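Home | Posts | About me | Contact

Filed under: student life, robots

April 18, 2025

Our robot club in Vedby has a new project this spring and I want to write a little about it while I still remember how it began. The project is called Winik. We try to teach a small arm to tidy a table, and for this it must have many recordings of people doing the same small work by hand.

In December we had only two persons who wanted to make recordings. I was one of them. I thought it would be easy work, because who can not move a box on a table? But to do it in the same manner again and again is very tiring for the shoulders, and after one evening I understood why the others preferred to write code.

The rule in our group is simple. You start the timer, you do the task slowly, you put the things back. If you speak with somebody or drop something, you must delete it and begin again. I deleted very many in the first weeks.
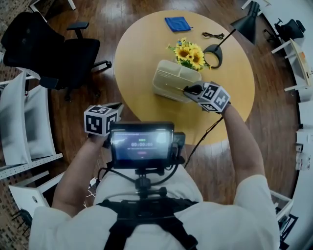

The most difficult for me is the left hand. I am right-handed and my left hand likes to wait and do nothing, but the task often needs both. One older student told me to think of it like cutting bread — one hand holds, the other works. This helped me more than the written guide, which is long and has a whole page about cables.

We have now 95 good recordings of the organiser task. Our friends from the Adugna team, who will be also at the Pluvesus competition, have more than us, I am quite sure, but they do not want to tell the number. At Pluvesus each team gets 24 minutes with a table which they have not seen before. Last year we came as number 6, and I was a little disappointed with that, although our teacher was very content.

Next we will change the things on the table and also the light, so that the arm does not learn only one corner of one room. I have promised to bring some objects from home. My mother has already said no to the good teapot, so I am looking for another one.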